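홈 > 현장 > 방문기 > 가정용 로봇
공유 12 댓글 11

Cerau 공개일 방문기: 정리 작업은 어디까지 왔나

2019년 12월 22일

오전에는 Skerkton의 물류용 분류 설비를 먼저 봤다. 규격 상자만 다루는 장비라 처리 속도는 안정적이었고 특별히 적을 내용은 없다. 본래 목적은 2층의 Cerau 작업실이었다. 6월 공개일에는 수건 개기를 다루었으나 이번 주제는 소품 정리다.

설명은 Maricel Bañez 씨가 맡았다. 과제의 정의는 단순하다. 탁자 위에 놓인 작은 물건을 집어 정해진 자리에 옮긴다. 가정에서는 아이 방 정리, 매장에서는 진열대 복구에 해당한다. 물건의 형상은 미리 등록하지 않는다. 평가용 소품은 120종이며, 봉제 인형처럼 눌리는 것과 표면이 매끄러운 것을 섞어 구성했다고 한다.

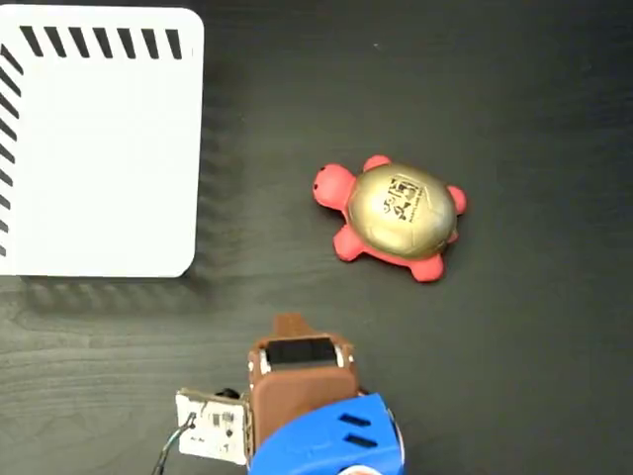 어두운 탁자와 줄무늬를 두른 흰 사각형, 그리고 그리퍼.
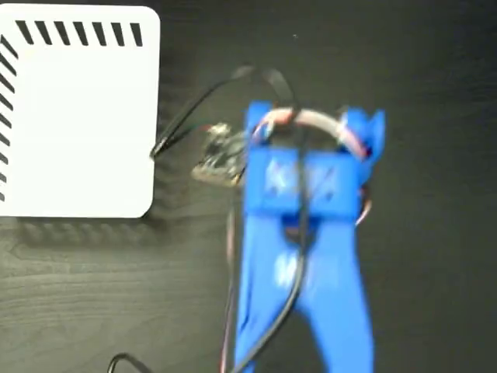
Bañez 씨가 꼽은 난점은 세 가지다. 첫째는 광택이다. 반사가 강한 곡면에서는 물체의 윤곽 추정이 흔들리고, 조명을 바꾸면 같은 물건의 파지점이 달라진다. 둘째는 접근 각도다. 낮고 둥근 물건은 위에서 잡으면 미끄러지기 쉽고, 옆에서 잡으려면 손가락이 탁자 면에 닿을 만큼 내려가야 한다. 셋째는 배선이다. 손끝 쪽에 기판과 케이블이 노출된 구성에서는 동작 범위를 넓힐수록 케이블이 물건을 건드릴 가능성이 커진다. 현재는 경로 계획 단계에서 여유를 두는 방식으로 처리하고 있으며, 배선 내장은 다음 설계로 미루었다.

수치도 일부 공개되었다. 내부 시험 500회를 한 묶음으로 집계하고, 집기 실패와 놓기 실패를 따로 기록한다. 성공률 자체는 발표 전이라는 이유로 제시하지 않았다. 한 건당 소요 시간은 12초라고 했다. 사람이라면 두 번째 물건을 이미 치웠을 시간이지만, 야간에 무인으로 돌리는 매장이라면 검토할 만한 수준이다. 다만 이 값은 물건이 서로 겹치지 않은 조건에서 나온 것이다. 실제 방바닥에서는 겹침이 기본 상태에 가깝다.

질의 시간에 Lustell의 Cherry Mae Buenaventura 씨가 매장 적용 비용을 물었다. 부품 단가는 낮출 수 있으나 현장마다 조명과 탁자 높이를 다시 맞추는 인건비가 더 크다는 답이었다. 같은 질문을 Maglaya 부스에서도 했는데, 그쪽은 설치 비용을 월 이용료에 포함한다고만 밝혔다.

필자의 판단으로는 평평한 면에 물건이 하나씩 떨어져 있는 조건이라면 소품 정리는 시험 도입을 논의할 단계다. 겹친 물건, 투명한 물건, 서랍 안쪽은 아직 아니다. 손가락 끝 소재의 마모 주기에 대해서는 자료를 요청해 두었으며, 받는 대로 이 글에 덧붙인다.

댓글 11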